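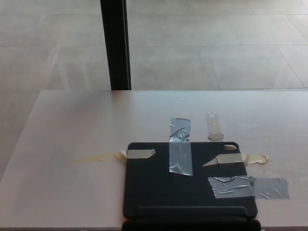
3 min read

Search this site Enter keywords Go

Library service to check tablet cases before the July reissue

27 January 2018

The Udarex Library Service will inspect and, where possible, repair the protective cases supplied with its loan tablets before the devices are reissued to members in July. The work is being carried out at the service's repair room and will cover all 2,000 cases bought under the present lending scheme.

The decision follows a review of returned equipment by the loans department. The review found that the tablets themselves were generally in good order but that a number of the cases had split at the fold, where the cover meets the back panel. Members had in many instances made their own repairs at home with household tape, and some of the adhesive had marked the surface of the case.

Qistina Ismail, head of loans, said that the service did not wish to discourage members from looking after the items they borrow. "We would ask only that a damaged case is brought back to the desk as it is," she said. "Tape that has been left on for several months is often harder to put right than the original tear."

As part of the work, staff have been comparing silver duct tape and beige masking tape on black cases of the type lent to members. Strips of both are laid from the case on to the table top, so that the same piece may be examined on two surfaces. The strips are afterwards lifted by hand and any residue is recorded on a form kept with the case. Cases are tested without a tablet inside.

Hafiz Osman, who supervises the repair room, said that the two tapes presented different difficulties. Duct tape held firmly but was inclined to crease when applied in a hurry, and dirt gathered along the creases. Masking tape was easier to remove when fresh, though its ends tended to curl and catch on the lining of a bag. Neither is recommended for use on library property.

Cases found to be sound will be wiped down and returned to stock. Those with a minor split will be glued at the fold and pressed overnight. Any case with damage near the camera opening will be withdrawn, as a loose edge at that point can obscure the lens. The service has set aside 80 replacement cases from its reserve for this purpose and will order more if they are required.

Members who currently have a tablet on loan need take no action until they are contacted. The first 1,000 borrowers will receive a letter giving the date by which the tablet, case and charging lead should be returned to their usual branch. A receipt will be issued at the desk. No charge will be made for worn or torn cases handed in during the inspection period, including those which have been taped. The usual charges for lost items will continue to apply.

Borrowers are asked to remove papers, cards and stickers from the case before returning it, and to leave any tape in place. Tape should not be cut away with a knife or loosened with cleaning fluid.

A short guide to caring for cases, prepared by Teguh Wijaya of the loans department, will be available at all branches from the enquiry desk. It explains how to fold the cover without straining the join and how to report damage. Large-print copies may be requested.

Questions about the inspection should be put to branch staff in the first instance. Members unable to visit a branch in person may arrange for another member of their household to return the equipment, provided that the borrower's library card is shown.

Page last updated: 27 January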